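Clear surfaces, full bins

The top of a tall appliance is rarely chosen as a storage place. It is flat, it is at hand height or a little above, and it is out of the way of anyone sitting at a desk. Within a few weeks of a unit being installed, it holds packaging, a spare cable, the instructions for the unit itself and whatever was being carried when the telephone rang.

Genalyn Belmonte has spent the past year recording where things come to rest in small workrooms. Her survey for the office planning firm Lorberg covered 104 rooms, most of them in and near Plustcombe, and logged 3623 items left on horizontal surfaces at the end of the working day. Of these, 272 were packaging that had already been opened and served no further purpose. Most lay within arm's reach of a bin.

Belmonte regards the last figure as the useful one. The usual advice on an untidy room is to add bins, and in her view it is given too early. A wastebasket on the floor and a wrapper on a surface above it are separated by a small movement, but also by a decision: whether the wrapper is rubbish, whether it goes in this bin, and whether something is still inside it. When the decision is put off, the wrapper stays.

Her method divides a room into three bands. The floor band runs up to the knee and takes bins, foot bars, castors and cables. The working band is the desk or table top. The high band is everything above the working band that will support a weight, including cabinets, shelving and the tops of freestanding units. The bands are cleared in reverse order, high to low, so that nothing is placed on a surface that has already been done.

High-band items are dealt with singly. Each is lifted, checked for contents and sent to one of two places: the bin or the table. It does not go back where it was. A flat plastic package is treated as full until it has been handled, as a flattened wrapper and an unopened one look much the same from below.

The table then acts as a sorting area, which requires it to be large and pale. Small parts are easily lost on dark or patterned tops. White matt laminates show scuffs and grey marks sooner than wood finishes do, and purchasers often complain of it, but the marks also show where a table is used and where it is not. A band of scuffing across the middle of a top usually means that objects are being dragged over it.
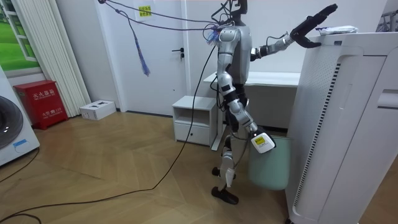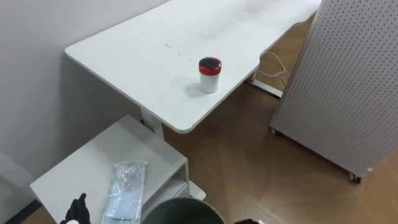

First picture: white package on the high surface, pale green wastebasket at floor level. Second picture: the table, with one lidded container standing on it.

Belmonte's rule for the working band is that a cleared table may keep one object, provided it is closed. A screw-on lid is preferred to a push-fit one. An open pot attracts paper clips, and after the paper clips come till receipts. The container should be narrow enough to pick up in one hand while the table is wiped, and it should stand well in from the edge. Colour is a matter of taste, although a bright lid is easier to find when the table fills up again.

The choice of wastebasket is given more space in her report than the choice of desk. She recommends an open-topped basket for dry waste, with no lid and no pedal, placed directly against the unit or cabinet where the packaging collects. Of the models tested for Lorberg, the Tolentino was liked for its wide rim but tipped too readily when struck by a chair. The heavier Plonalard stayed put and was harder to empty. Neither was rated clearly above the other, and the report leaves the matter open.

Placement has one technical limit. Where the neighbouring appliance has vents, the basket must not cover them, and neither must anything put down in front of it. The maker's stated clearance should be followed. If no figure is given, Belmonte leaves the vented face entirely free and moves the basket round to another side.

The floor band is done last and takes the longest. Cables are the main difficulty. A lead that hangs from beneath a table and then runs across the floor will catch castors, brooms and feet, and it divides the floor into areas that tend to be swept separately or not at all. She allows 1000 millimetres of clear width for the main route through a room and has any lead crossing it rerouted along the wall or covered. Mobile panels such as pegboards are rolled out, swept beneath and put back with the castors locked.

Pegboards themselves are counted as a fourth category, outside the bands, because things hung on them seldom drift. An empty board beside a crowded table was one of the commonest pairings in the survey. In most cases the room had been supplied with the panel but no hooks – these are normally ordered separately, and in several rooms the order had been outstanding since November.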